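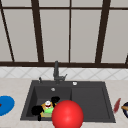
The road up to Prostalau climbs for 22 miles through spruce, and by the time the first chalet roofs show, most visitors have already decided to stay an extra night. The Farkel is the old favorite, with 52 rooms, a boot room that smells of wax and coffee, and breakfast until ten, bless them. Families tend to like the Bedoya apartments better (you can cook, and the kids can be loud!), and from there it's a short shuffle in ski boots to the Lidus chairlift. Rooms start at $147 a night in December, and a week's parking adds another $60, so do ask about that when you book.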